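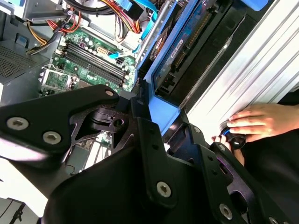 Stripping an old desktop tower for parts

I have taken apart more old office computers than I can remember, most of them on the same bench in Konddale, and I still enjoy it every time. If you have one gathering dust in a closet, set aside an evening and give it a go! You need a Phillips screwdriver, a few small dishes for screws (I use the lids from Hokix jars, but anything will do) and good light.

Before you start
Shut the computer down, unplug it from the wall, then hold the power button in for a few seconds. Lay the tower on its side with the open side up. Touch bare metal on the case now and then as you work, especially if you're wearing a wool sweater like I usually am in December.

Step 1: Memory
Press the latches at the ends of the slot outward and the stick should lift up. Hold it by its edges and slip it into a bag. Even old sticks are worth keeping, and I have 42 of them in a shoebox.

Step 2: Cables
Take your time with this one. The big power plug on the motherboard has a clip on the side, so squeeze the clip and rock the plug gently while you pull. Never pull on the wires themselves. Data cables come next, and then any fan leads, which are thin and easy to tear.

Step 3: Processor
Once the cooler is off, push the lever down a little and out to the side, then swing it up. Open the metal frame and lift the chip straight out. On many boards the pins are in the socket, and they bend if you so much as brush them with a sleeve, so keep your fingers well away.
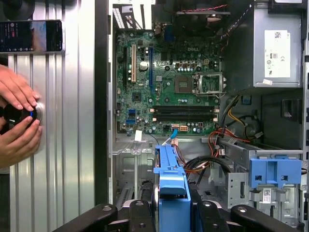

Step 4: Power supply
Undo the screws at the back of the case while keeping one hand under the unit, then slide it toward the middle and lift it out with its whole bundle of wires. Please don't open it up! The capacitors inside can hold a charge long after it's been unplugged.

Step 5: Motherboard
Look for screws around the edges and a couple in the middle. If the board won't budge, you've missed one (I always do), so go round again before you try any force.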